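How Does a Screw Hold On?

Screws are all around you. They hold door hinges to walls, legs to chairs and lids on battery boxes. A screw is small, but it is one of the simple machines, like the lever and the wheel.

Look closely at a screw and you will see a ridge running around it. This ridge is called the thread. Think of it as a long ramp wrapped around a rod. You can make one yourself: cut a paper triangle and roll it around a pencil. The sloping edge turns into a spiral.

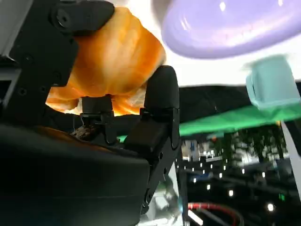

Small round screw holes on black parts.

When you turn a screw, the thread slides along its ramp and pulls the screw in a little at a time. You have to turn it many times to go a short way. In return, each turn needs only a small push from your hand.

A nail goes in faster, but its sides are mostly smooth, so it can be pulled straight out. A screw has its thread tucked into the wood – to get it out, you usually turn it the other way.
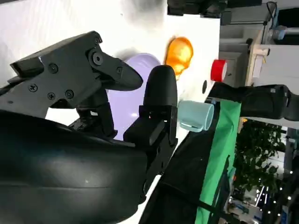
Most screws tighten when you turn them clockwise, the way the hands of a clock move. Some are made the other way around. The left pedal on a bicycle is one of these. With an ordinary thread, it could work itself loose as you ride.

The top of a screw is called the head. It may have a slot, a cross or a star shape cut into it. Pick a screwdriver that fits, or it will slip and wear the shape away.

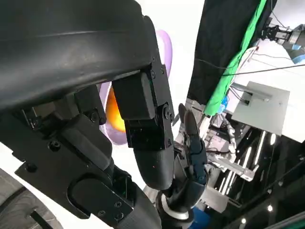 Two small screws on the upper face of a bracket.

Words to know
Thread: the spiral ridge on a screw.
Head: the end you turn.
Clockwise: the way clock hands move.

Written by Ea Bach for Altstead Young Readers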